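**Safety notice review: the August pinch incident**
Fliltelport internal bulletin, 19/02/2021

Mackenzie Desjardins supervises home sessions for the Jallosmont project, in which operators handle household items with hand-held grippers. She agreed to discuss the fault that stopped work last August and the changes made afterward.

According to Ms. Desjardins, the trouble began with a jaw that closed late. "The operator squeezed, nothing moved, and then the fingers shut all at once," she said. "He had his other hand between them, pulling a sleeve free. He was bruised, and he was lucky."

The unit had gone through around 3000 closings without service. Inspection found that a pivot screw had backed out far enough to let one finger bind against the other. The Jakubowski workshop, which carried out the repair, found the same looseness on 4 more units.

Ms. Desjardins was direct about the cause. "We had a checklist for the batteries and none for the screws. That was our failure – the operator did what he had been taught."

Cloth remains the task she watches most closely. "A shirt bunches up and people reach in to help it. They do it without thinking."

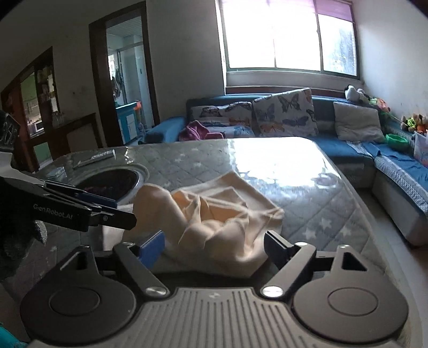 ## What has changed

Pivot screws are now checked every 700 closings, and the result is entered in the Trovby log before the unit is released. A gripper that hesitates is set down and reported, and it stays out of use for 48 hours while the workshop examines it.

Operators may no longer free fabric by hand while either gripper is held. Asked whether the rule had slowed the work, Ms. Desjardins said that it had. "We finish fewer pieces in a session. I have told management that I will not ask for the old pace back."

A request for a softer closing spring is still with the workshop.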